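2020-04-09

Slept until almost nine again, which is getting to be a habit now that there's no bus to catch. Made coffee, drank it standing up at the sink, told myself I would do the taxes. Did not do the taxes. Did the closet!

I've been putting it off since September, when I moved back in here and shoved everything onto the shelves in whatever order it came out of the bags. So today I pulled the whole lot out and used the bed as my folding table, right on top of the good satin spread (the gold one with the paisley and the dark red flowers). It's a terrible surface for folding. Everything slides. You get a sleeve lined up just right, turn around for the next thing, and it has crept off toward the pillow. But the desk is covered in work stuff from Gandberg and the floor needs vacuuming, so bed it was.

The T-shirts went fast. I had 16 in the keep pile and then made myself go through them again, and got rid of 4 more, mostly ones from Edell fun runs that I never even ran in. Jeans are fine. Sweaters I just moved from one shelf to a higher shelf and called it done.

The black one took the longest, the one with SINCE 1993 on it. I can never decide how thick things like that are supposed to go. If you fold the top down first you get a big lump at one end, and if you leave it for last the whole thing pops back open. I tried it three ways, smoothed it flat, started over, and in the end I rolled it like I was packing for a trip. Looks silly on the shelf next to the flat ones but it stays put.

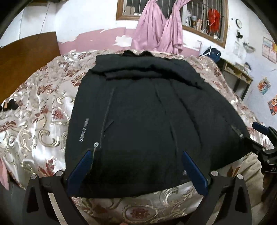 I did think about giving it away. I wore it all through that wet spring in Pearce, and it's the thing I grab when I take the trash out or when the heat goes off at night, so no, it stays. The donation bag is full enough anyway – not that there's anywhere open to take it. It can live in the hallway for now and I'll trip over it every morning.

Found in the closet: one glove, a phone charger for a phone I don't have, and a claim ticket from the dry cleaner in Ikness, number 3747. No idea what I left there. I stood there a good five minutes trying to think what I own that would need dry cleaning. The gray pants? They're on the hanger. It's going to bug me all week.

Lentil soup for supper, the last of the carrots. Need onions, dish soap, stamps. Called home after and talked too long, and now it's past eleven and the pink stuff still has to go in the wash. Tomorrow. Taxes tomorrow too – they moved the deadline, so I'm not even late yet.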